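Student Projects | Community & Environment
5 min read

Walking to School the Long Way: A Report on Our Neighborhood Footpaths
Veronika Szabó, with Marcus Yazzie and Ville Savolainen

When our class was asked to pick a project for the spring term, I already had mine half chosen, because I had been grumbling about it at the dinner table for most of the winter. I wanted to find out why so few students at our school walk there, even the ones who live close enough to hear the bell. Marcus joined because he is one of those students (he lives four streets away and gets driven, and he was a very good sport about being our first interview), and Ville joined because he likes making maps.

We started with a paper survey. We handed out 100 forms during homeroom and asked how people got to school, how long it took, and what, if anything, would make them change. All 100 came back, which I put down to our adviser, Ms. Rácz, standing by the door with a box and a very patient smile. Of those students, 38 said they walked at least part of the way on most days. The rest came by car or bus, apart from a small group on bikes who wrote us some wonderfully long comments about gravel.

I had expected the weather to be the big complaint, and it did come up, but what people wrote about most was the route itself. They didn't know which paths connected. One girl had lived in Erkow for six years and thought the path behind the Tromano bakery was a private driveway. Another told us she would happily walk if she had somebody to walk with – a thing none of us had thought to ask about, and which we added to our list straight away.

So we went out and walked. Over several afternoons we covered 3 routes between the school and the main housing areas, and Ville drew each one by hand before putting it on the computer. We noted crossings, benches, street lights and the places where a sign would help. I also kept a sort of diary, which my teammates teased me about, although it ended up being the most useful thing we had when it was time to write.

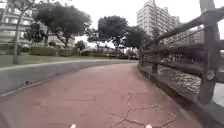
Which route would we recommend to a student who has never walked before?

The river route, even though it is the longest, because it crosses only one busy street and there are usually other students on it in the morning.

The hill route is quicker and has the nicest view, but you do arrive a bit out of breath, and the crossing at the top has a short green light. Marcus timed it and feels strongly about it. The third route goes past the shops, and people with younger brothers and sisters liked it best, partly for the wide sidewalks and partly, I suspect, for the bakery.

We also talked with Jenő Sipos, who has been a crossing guard near our school since before any of us were born. He remembers when the bike rack was much smaller and still too big for the yard, and when whole families walked down together, picking up neighbors' kids as they went. He suggested that we set meeting points along the way, with a time written on them, so that nobody has to phone around. We liked this so much that it became the center of our proposal, and Ville went back and marked the meeting points on all of his maps in green.

There are things I would do differently. Our survey asked about "most days," and I think people understood that in different ways. We also didn't ask the bus riders where they got on, so we can't say how many of them could reasonably walk. And we should have spoken to parents, who after all make a good deal of these decisions, at least for the younger grades.

We presented the maps to the school on Apr 23, 2026, and copies are now hanging by the front office. The plan is to try the meeting points on the river route first and to hand out the same survey again in the fall, with the wording fixed. Marcus has promised to walk in the meantime, and Ms. Rácz has asked him to keep a diary of his own.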